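How to Write a Drama Recap People Will Finish

You have watched the episode twice, you have feelings about the second male lead, and now you want to put them on the internet. Good. Start before the feelings wear off.

Step 1. Watch once with your hands empty.
No notes, no pausing, no phone. The first viewing is for being fooled. If the chairman's secret son surprised you, you need to remember that he did, even though by the second viewing you will be sure you saw him coming.

Step 2. Watch again and write down times.
A line per scene is plenty: "11 min, rooftop, she returns the umbrella." I recapped all of Kaltbridge this way, and my notes for the finale read like the diary of a very tired burglar.

Step 3. Pick the scene the episode is about.
It is rarely the loudest one. In the Plikuma pilot everybody recapped the car crash, but the episode turns on a woman deciding not to answer a door. Give that scene 200 words and let the crash have a sentence. 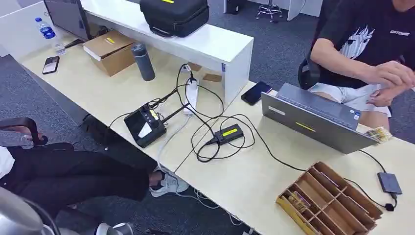
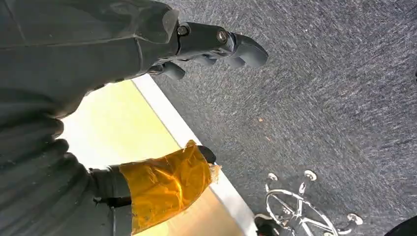 Step 4. Cut the plot to around 2,000 characters.
Readers who saw the episode don't need all of it, and readers who didn't are only here to find out who kissed whom. Drop the subplot with the restaurant. There is always a subplot with a restaurant.

Step 5. Use one name per character.
If the hero is Detective Qureshi in your first paragraph, he can't be "the brooding sleuth" in your second. My friend Maja Wysocka edited my first season of Valulside recaps and asked, in the margin, how many detectives there were. One. I had given him 3 names and a nickname.

Step 6. Put the spoiler warning at the top.
Not after the funeral.

Step 7. Save your predictions for the end.
Keep them short and commit to them. Being wrong in public brings far more comments than being right, and some of them are even polite. Then hit publish before the next episode airs and ruins everything you just wrote.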